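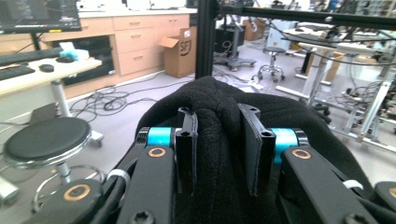 Have you ever tried to teach somebody to fold a sweater using only words? Grab the sleeve, no, the other sleeve, now flip it... It's much easier to just show them! Robots are the same, and showing them is my job at the Selstead lab.

I use a gripper that I hold in my hand. It has two fingers that open and close, a bit like a crab claw, and I move it wherever I want it to go. Say I'm picking up a piece of cloth. I reach down, squeeze, lift, and put it where it belongs. A camera rides along on the tool and records what the fingers "see" the whole time. One go from start to finish is called a demonstration, or a demo if you're in a hurry (I'm always in a hurry).

Then I do it again. And again! For our cloth job, which we call Molton, I did 112 demos and my friend Zorica Dimitriou did 59. We try to start with the cloth in a different heap each time, because a robot that has only seen one heap gets very confused by a new one.

Cloth is tricky stuff. A block stays block-shaped when you pinch it, but a sweater squishes and bulges and can even hide the floor from the camera. Black cloth between black fingers is extra sneaky – where does one stop and the other begin? You can probably tell if you look hard. A computer needs lots of practice.

There's another way to teach, called remote control. You sit in one spot and steer a robot arm somewhere else, and the arm copies your moves. Kalliopi Omerović does that for our Hattar project, and she's much more patient than I am. Her longest session went on for up to 3 hours, with snacks.

Want to try it at home? Get a pair of kitchen tongs and a sock. Pick the sock up, fold it in half and set it down flat, using just the tongs. My first try took me ages, and I do this for a living!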